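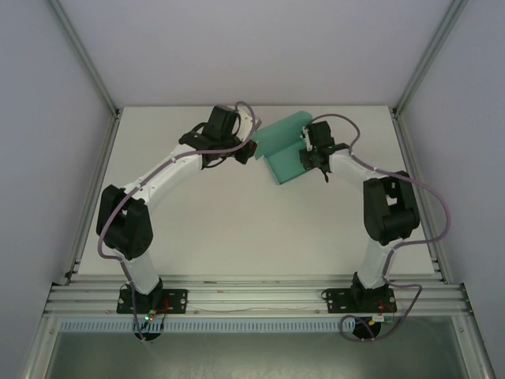 Dalia Vanags wrote back in January that the chapter on the highland valleys still reads as if the border had always been where it is now, and she asked for the older trade routes to go in first. We agree and have moved them.

Since the last report the Urnutari country guide has grown to 109 pages. Sections on climate, rivers and farming are finished. The section on independence is in its second draft, and Ott Liepiņa is checking the place names against the older spellings.

Two maps are late. The relief map gave 2470 meters for the pass at Garkitz, and the survey sheet gives a lower figure, so it went back to the mapmaker.

Printing is still planned for 513 copies. We have spent nothing from the travel line. The next payment should cover the index and 8 school sets.

Agnese Raudsepp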